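6/14/19 - visit to the Tritport open day

Writing this up while it's fresh, and because I promised the bench group notes. Tritport had the whole ground floor open, and I spent most of my time at the gripper table in the Clurnolska room. You could just walk up, pick up a gripper in each hand and have a go. No sign-up, no glasses, which surprised me a bit!

The grippers are the hand-held kind with two block fingers on linkages. I went in thinking I'd care about the electronics and ended up talking pads for half the visit (they were very patient with me). Their take is that the fingers are the part you should expect to throw away. They print them, screw them on, run them until they look sad and print more. 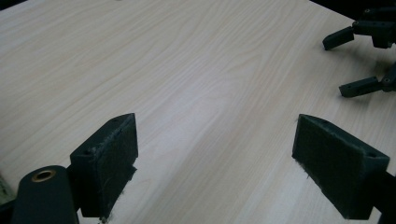 I asked how long a pair lasts and got 200 sessions as the planning number, with a pad change whenever somebody complains. We change ours on a calendar, so I'd like to try it their way for a while. I also want to steal the habit of starting every run with the fingers wide open over a bare table. It sounds fussy, but it gives you a clean zero at the front of each log, and they said their log sorting got a lot easier once everyone did it.

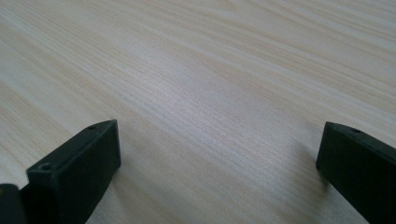 Fingers open over the bare table, two small round holes showing on the left one.

Then there was the talk, which I only half followed. The Gelov software lines up the left and right hand logs afterward, and the guy next to me kept asking about clock drift until they showed a plot. They had 2870 runs in the set they were plotting, 13 thrown out for bad sync. I'd be happy with that. I told them our own rig loses more than that before lunch and got a laugh.

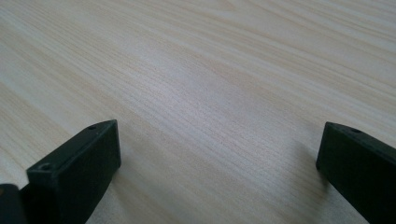

Afridi wrote back when I sent the numbers over, saying that the sync figure is nice but we should ask what they count as a bad run before we get jealous, and that somebody should find out if the pad changes are logged too. Fair points, both. I didn't ask about either one, so that's an email to write.

Other things, in no order. My wrists were tired after 3 tries with a gripper in each hand - I was squeezing way too hard, and the woman running the table said everybody does at first. She had me rest my elbows and slow down, and it got easier right away.
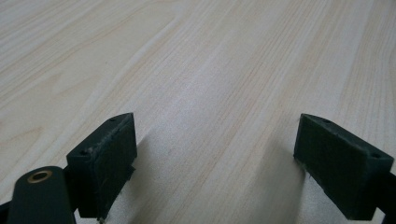
They'll send the finger drawings if we ask, so I've asked. I want to print one pair as drawn and one a little shorter, then put both on our old handles and see which one people reach for. Still need to check that our screws fit. The next open day is in November and I'd like two of us to go, one for the talk and one to hog the table.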